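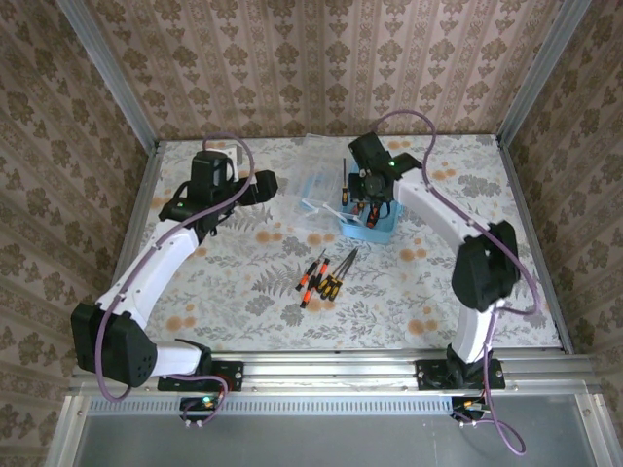
Fabrics and Papers from the Murkau Weekend

Welcome to the gallery, and thank you for your patience while we got it together! We spent two long days in Murkau back in June with far too many rolls and remnants, and we came home with opinions on every one of them. Cenen is our name for the cloth with the gray ferns, the leafy sprigs and the little orange blossoms – it has such a pale, easy ground that we'd happily put it on any breakfast table.

The paper on the walls is Mahlangu, a beige damask with brown motifs running in stripes. We know, two patterns together is a lot, and some of you will want a plain wall and a good lie-down. But the colors are gentle, and we think the ferns get along with all that brown very nicely.

Cloths come 45 inches wide from the Drekusska shop, and there were 16 left when we last looked in the cupboard. Samples of the damask go out by mail, so do write if you'd like one – we love getting letters.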